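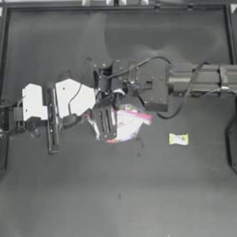
Gbehoからは、袋の口を先に全部閉めてしまうと黄緑の包みを入れ忘れたときに気づくのが遅れるので、口を閉めるのは最後の確認のあとにまとめてほしい、という意見が出た。前回の終わりに出て時間切れになった件で、今回はここから始めた。

# 小袋詰め作業 打合せ議事録

- 日付:2024-05-30
- 場所:Juncombe 作業室
- 出席:Mawuli Gbeho、資材担当、発送担当、受付担当、記録
- 欠席:経理担当(議題4について事前にメモの提出あり)

## 議題

1. 口を閉める順番
2. 袋の在庫と種類
3. 作業台の上の置き方
4. MotaとSkaltlowへの納品数
5. 箱詰めと伝票
6. 検品で戻ったものの扱い
7. その他

## 1. 口を閉める順番

現行の手順書では、淡い色の中身を入れた時点で一度口を閉め、黄緑の包みを入れるときにもう一度開けることになっている。2月に手順書を作ったときは、作業の途中で袋を別の台へ移していたため、中身がこぼれないようにこの書き方にした。現在は同じ台の上で最後まで詰めるので、途中で閉める必要はなくなっている。

Gbehoの意見に対し、発送担当から、開けたままの袋を重ねると下の袋の中身が出てくることがあるとの指摘があった。開けたままにするなら重ねず、横に並べて置くことになるが、その分だけ台の場所を取る。

資材担当は、チャックを何度も開け閉めすると端の方がかみ合わなくなる袋があると報告した。先週分の作業で口の端が浮いている袋が何枚か見つかり、入れ替えている。開け閉めの回数を減らす点では、Gbehoの案に賛成とのこと。

受付担当から、口を閉めるときに空気をどの程度抜くかが人によって違うという話があった。空気が多いと箱に入りきらず、抜きすぎると中身が片側に寄って見た目が悪い。手で軽く押さえて平らにしてから閉める、という書き方でよいかを確認し、異論はなかった。

決まったこと:

- 袋の口は、黄緑の包みを入れ、中身を目で確認したあとに一度だけ閉める。
- 閉める前の袋は重ねない。
- 閉めるときは袋を台に寝かせ、手のひらで軽く押さえてから、端から端まで指でなぞる。
- なぞったあと、両端をもう一度つまむ。

手順書の該当箇所は記録が直す。次の作業日までに台の横の紙も差し替える。

## 2. 袋の在庫と種類

資材担当が棚卸しの結果を報告した。チャック部分にピンクの線が入った透明袋の在庫は1,234枚。納品予定の分には足りる。

以前使っていた線のない袋も棚の下段に残っている。枚数は数えていない。大きさが少し違い、口の位置も分かりにくいため、今回の納品分には混ぜないことにした。受付担当から、捨てるのはもったいないので見本用や予備のねじ入れなどに回せないかという提案があり、資材担当が引き取って別の箱に移す。

ピンクの線の袋については、線のある側を上にしてそろえておくと口を探す手間がないという意見が複数出た。開封した束は線を手前に向けて置いている人と、奥に向けて置いている人がいる。どちらでも作業はできるが、途中で交代すると向きが混ざる。

話し合った結果、線を奥、袋の底を手前にする。詰めるときに口が体から遠くなるので入れにくいという反対が一人からあった。いったんこの向きで行い、作業しにくければ次回に見直す。

追加の発注については、Broseroから見積もりを取っているが、まだ返事が来ていない。返事が来しだい資材担当が全員に回す。在庫が500枚を切った時点で発注をかけるという線は変更しない。納品分を使うと、残りはこの線にかなり近くなる。見積もりの催促は今週中に行う。

袋の保管場所についても話が出た。棚の上段は窓に近く、束の外側の袋だけが少し反ることがあるらしい。原因が日光かどうかは分からない。資材担当が中段に移して様子を見る。中段にある伝票用紙は上段に上げる。

## 3. 作業台の上の置き方

台の天板は濃い灰色なので、透明袋は置いた場所が分かりにくいが、ピンクの線があれば見つけられる。黄緑の包みも見つけやすい色で、置き忘れには気づきやすい。困るのは、台の上に残った包みがどの袋に入るはずだったのかが分からなくなる場合である。

Gbehoは、包みを袋の右側に一つだけ出しておき、入れたら次の一つを出すやり方を提案した。包みが出ていれば、その袋はまだ済んでいないと分かる。まとめて出しておく方が早いという意見もあったが、まとめて出した場合に数が合わなくなった例がこれまでに二度あり、そのたびに閉めた袋を全部見直している。

発送担当は、一つずつ出すと補充の容器まで毎回手を伸ばすことになり、容器を遠くに置くと疲れると述べた。容器を台の右奥、手の届くところに置けば問題ないということで話がまとまった。左利きの人は左右を逆にしてよい。その場合も、袋の隣に一つだけという点は同じにする。

天板の汚れについて。薄い拭き跡のようなものが残っており、乾拭きでは取れなかったと受付担当から報告があった。袋の外側に移るかどうかを確かめた人はいない。作業の前に固く絞った布で拭き、乾いた布で仕上げることにした。洗剤は当面使わない。天板の小さな黒い点は、拭いて取れなければそのままでよい。

手元の明るさについても意見があった。袋の表面が照明を反射して、中身が確認しにくいという。台の向きを変えるのは手間がかかるので、確認のときに袋を少し持ち上げて角度を変えることで対応する。

決まったこと:

- 台の手前側は、詰め終わった袋を並べる場所として空けておく。
- 黄緑の包みは、袋の隣に一つずつ出す。
- 筆記具、飲み物、はさみは台に置かない。はさみは脇の引き出しに戻す。
- 作業の前後に台を拭く。

飲み物を台に置かないことは以前から口頭で伝えていたが、紙には書いていなかった。今回の差し替えに合わせて書き加える。

## 4. MotaとSkaltlowへの納品数

Mota向けが500袋、Skaltlow向けが200袋。どちらも先方の確認は取れている。中身は同じで、袋の外に付ける札だけが違う。

経理担当のメモには次の二点が書かれていた。

- Skaltlow向けは前回、請求書と納品書の数が一致せず、再発行になった。今回は発送の前に両方を見せてほしい。
- Mota向けは分納でもかまわないが、請求は一度にまとめたい。

発送担当は、Mota向けを二回に分けたいとのこと。一度に出すと、仕上がった箱を置く場所が足りなくなる。廊下に置けばよいという意見もあったが、廊下は通路なので置かないことを改めて確認した。分け方は発送担当が先方と相談し、請求は経理担当の希望どおり一度にする。

作業の順番は、数の少ないSkaltlow向けを先にする。新しい手順で一通りやってみて、具合の悪いところがあればMota向けに入る前に直す。Gbehoから、先に多い方を片づけたいという意見も出たが、手順を変えたばかりなので少ない方からということで了承された。

札は、詰め終わって口を閉めたあとに付ける。Skaltlow向けの作業中は、Mota向けの札を台のそばに出さない。前回、札の取り違えが箱詰めの直前に見つかり、付け直しに午後いっぱいかかった。

## 5. 箱詰めと伝票

一箱に40袋を入れる。Skaltlow向けは五箱で端数が出ない。Mota向けは十二箱と、端数の一箱になる。端数の箱は中で袋が動くので、すき間に紙を詰める。使う紙は無地のものに限り、裏紙は入れない。

袋は寝かせて入れるか、立てて入れるかで意見が分かれた。寝かせると下の袋に重みがかかる。立てると口が上にそろい、数えやすいが、端の袋が倒れやすい。試しに一箱ずつ両方やってみたところ、立てた方が数え直しは楽だったと発送担当から報告があった。口のピンクの線が上に並ぶので、向きが違う袋も見つけやすい。

立てて入れることに決めた。倒れるのを防ぐため、箱を少し傾けて奥から詰める。傾けるための台は、空き箱を折りたたんだもので足りる。

箱の外側に書くのは、納品先、箱の通し番号、袋の数の三つとする。担当者の名前は書かない。代わりに作業表に残す。作業表は一箱ごとに一行とし、詰めた人と確認した人が別々に記入する。同じ人が両方を記入している行が前回いくつかあった。人が足りないときは、翌日に別の人が確認してもよい。

伝票は、箱がすべて閉まってから作る。先に作っておくと、数が変わったときに書き直しが必要になる。受付担当からは、集荷の時刻に間に合わないおそれがあるとの懸念が出た。集荷の前日までに箱を閉めることを目標にし、当日の朝は伝票と積み込みだけにする。

## 6. 検品で戻ったものの扱い

検品で戻る袋は、大きく分けて、口が閉まりきっていないもの、包みが入っていないもの、袋に傷があるものの三種類である。今は全部を同じかごに入れているため、直す人が一つずつ見て判断している。

Gbehoから、戻すときに理由を書いた付せんを貼ってはどうかという提案があった。付せんの糊が袋に残るのではないかという質問が出て、その場で一枚試した。はがした跡は見えなかった。ただし長く貼ったままの場合は分からないので、戻ったものは同じ日のうちに直す。

口が閉まりきっていないものは、閉め直しても端が浮くようなら袋を替える。替えた袋は再利用しない。包みが入っていないものは、口を開けて入れ、議題1の手順で閉める。この場合に限り、開け閉めが二回になることを認める。

袋の傷については、どの程度なら出荷してよいかの基準がない。細かい擦れまで外すと戻りが増えすぎるという意見と、先方が最初に手に取るものなので厳しくすべきだという意見があり、まとまらなかった。資材担当が傷の程度の違う袋をいくつか集めておき、次回に実物を見ながら決める。それまでは、穴が開いているもの、折れ筋が白く残っているものだけを外す。

## 7. その他

- 手袋について。着けた方がよいかという質問が受付担当からあった。手袋をするとチャックの端をつまみにくいという声が多く、現状どおり素手とする。作業前の手洗いは続ける。着けたい人は着けてよい。
- 作業室の鍵について。閉めた人が表に名前を書いていない日がある。次回から必ず書く。
- 段ボールの空き箱が入口のそばにたまっている。つぶして裏の置き場に移す。発送担当が行う。
- 札を留めるひもの残りが少ない。次の袋の発注と一緒に頼めるか、資材担当がBroseroに聞く。
- 椅子の高さが台に合わないという話があった。高さの変えられる椅子は一脚しかないので、長く座る人が使う。購入については経理担当のいるときに話す。

## 担当と宿題

| 内容 | 担当 | 期限 |
|---|---|---|
| 手順書の修正、台の横の紙の差し替え | 記録 | 次の作業日まで |
| Broseroへの見積もりの催促、ひもの問い合わせ | 資材担当 | 今週中 |
| 線のない袋を別の箱に移す | 資材担当 | 次の作業日まで |
| Mota向け分納の相談 | 発送担当 | Skaltlow向けの箱詰めが終わるまで |
| Skaltlow向けの請求書と納品書の確認 | 経理担当、発送担当 | 発送前 |
| 一箱ごとの作業表の用意 | Gbeho | 次の作業日まで |
| 傷のある袋の見本集め | 資材担当 | 次回打合せ |
| 空き箱の片づけ | 発送担当 | 今日中 |

## 次回

Skaltlow向けの発送が済んだあとに開く。日時は受付担当が調整して連絡する。議題は、袋の傷の基準、袋を置く向きの見直し、椅子の購入。Mota向けの作業に入る前に手順を直す必要が出た場合は、打合せを待たずに記録まで知らせること。

議事録への訂正は、配布後三日以内に記録へ。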